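Fui ao dia aberto da Grellau, em Zirkeck, no dia 9 de julho de 2025, e voltei com os pés desfeitos e a cabeça cheia de ideias! A fila para a entrada era enorme (calhou-me a senha 83), mas lá dentro cada bancada tinha alguém com paciência para explicar tudo, até as minhas perguntas mais parvas.

Gostei sobretudo da zona da Eserero, a bancada 3, onde passei a maior parte da tarde – e ainda me atrasei para a palestra da Cruickshank.

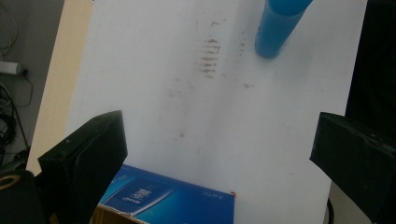

Depois ainda bebi um café no pátio e apanhei o autocarro 469 para casa. Para o ano volto!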